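Mobile whiteboard

A mobile whiteboard is a dry-erase writing surface carried on a free-standing frame with casters. It is used in offices, classrooms, workshops and shared rooms where a wall-mounted board is not practical, or where the board has to be moved between users. The main parts are the writing panel, the edge frame, the marker tray, the stand and the wheels.

The term covers single-sided boards, which are fixed to the stand, and double-sided boards, which turn on a horizontal pivot. Both kinds are also called rolling boards. 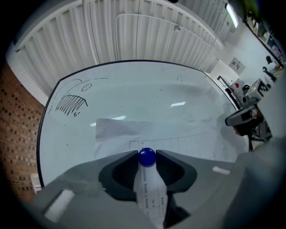
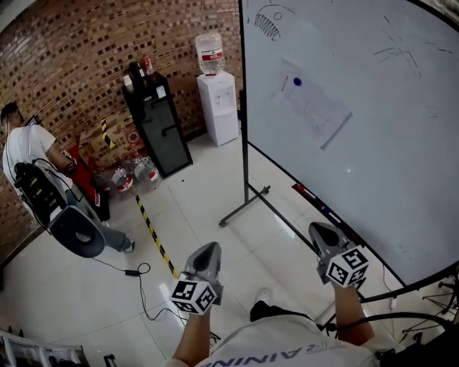
Writing surface

The panel is built up from a thin face sheet, a core and a backing sheet. The face sheet does most to determine how well the board erases and how long it lasts. Three types are common.

Melamine is the cheapest. It is a resin-coated surface that becomes slightly porous with wear, after which ink settles into the coating and leaves grey traces. Melamine boards do not hold magnets unless a steel sheet has been added behind the face.

Painted or lacquered steel is magnetic and erases better than melamine, but the coating can be scratched by grit or by the metal edge of a worn eraser.

Porcelain enamel on steel is fired at high temperature and is the hardest of the three. It resists solvents and scratches and is magnetic. It is also heavy, and a hard knock at a corner may chip it.

Glass is used on some rolling boards, though its weight calls for a wider base. It needs stronger magnets than a steel face does.

Glare

Most dry-erase faces are glossy, because a smooth surface releases ink more easily. The same smoothness reflects ceiling lights, and a bright patch can hide writing from part of the room. On a mobile board this is dealt with by turning the stand or, on pivoting models, by changing the tilt a few degrees. Low-gloss faces are sold for use with projectors. They scatter light more evenly but usually take more effort to clean.

Frame and tray

The edge frame protects the core from moisture and stiffens the panel. Aluminium is the usual material, left plain or finished in black or another colour. Steel and plastic frames are also made.

The marker tray runs along the lower edge. It holds pens, erasers and spare magnets and catches some of the ink dust that falls during erasing. On pivoting boards the tray is attached to the stand and stays level when the panel is turned over. Trays collect dried-out pens, and these are best thrown out as they are found. A marker stored tip up tends to run dry sooner than one laid flat.

Stand and casters

Two stand layouts are in general use. In the H-pattern, an upright on each side rises from a foot running front to back, and a crossbar joins the two. In the T-pattern or easel layout, a single central column carries the panel. The H-pattern is steadier and suits wide boards. The easel type takes up less floor.

Stability depends on the length of the feet compared with the height of the panel. The Florkholm H-stand, a common pattern in shared workrooms, has feet 28 inches long. Shorter feet fit through doors more easily but let the board rock when someone writes near the top.

Casters are fitted at the ends of the feet. At least two should have brakes, placed diagonally or both on the user's side. Soft rubber or polyurethane treads are preferred on tile and other hard floors, where hard nylon wheels are noisy and may skid. Hair and thread wind around the axles and should be cut away from time to time.

Moving the board

A rolling board is pushed by the uprights and not by the panel. Pushing high on the panel can tip the stand if a wheel meets a grout line, a door strip or a power cord. Cords should be lifted clear of the route first. Pivoting panels are locked before the stand is moved.

Cleaning

Fresh ink comes off with a dry felt or microfibre eraser. Ink left for several weeks hardens and may need a damp cloth or a board-cleaning spray. Dense shading is harder to remove than single strokes, as more ink is laid down in one place, and it often leaves a smudge where the eraser has dragged it across the surface.

A test in the Otham workshop notes compared two identical lacquered steel boards. One was wiped dry only; the other was also washed every 6 days. After 44 days, the dry-wiped board showed grey haze over most of its middle third. The washed board showed none.

Permanent marker can usually be lifted by tracing over it with a dry-erase marker and wiping both off together. Isopropyl alcohol also works on enamel and glass, but repeated use dulls melamine.

Paper and attachments

Sheets are fixed to the board with magnets or tape. Magnets leave no residue – tape often does, and the adhesive then picks up ink dust along its edge. Low-tack tape is the better choice on melamine. Sheets left up for months can also leave a pale rectangle on a surface that has greyed around them.

Sizes

Panels are sold in a range of widths, the larger ones intended for classrooms. The Skorker 27, a narrow easel model, takes its name from its panel width in inches.

See also

Blackboard
Dry-erase marker
Flip chart
Caster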